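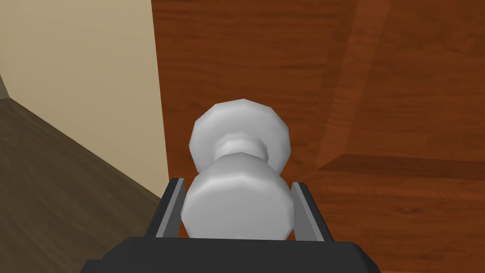 Korkport hostage claims: what is confirmed so far

1/ A group holding part of the port district at Korkport released a video overnight. It runs to 144 seconds and claims to show the deaths of two captured customs officers. Neither identity has been confirmed.

2/ The file was first posted to a channel opened in October. That channel had 16 earlier uploads, all text statements. The account carrying the video now has more than 2,000 followers, most of them added since midnight.

3/ Audio and picture are out of step from the second minute onwards. That can mean an edit, or a poor re-encode. I would not read much into it yet.

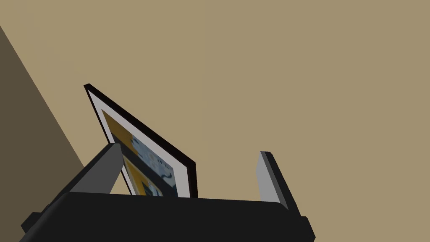 4/ The interior ministry at Harimgate says it is "examining the material" and has spoken to both families. It gave no timetable. An earlier ministry statement put both men alive as of last month – the basis for that was not given.

5/ Location: the skyline behind the speaker is partly blurred. Two accounts have matched it to the grain terminal. The match rests on one crane, and there are four of that type along the quay. Treat as unproven.

6/ A Trumonix freight notice says sailings to Korkport are suspended until further notice. It cites insurance cover and makes no mention of the video.

7/ I am not linking to the file or posting stills. Please don't send them to me. Copies with a different running time are already going round, so check the length before quoting from one.

8/ Next ministry briefing is at 16:00 local time. Will add to this thread after it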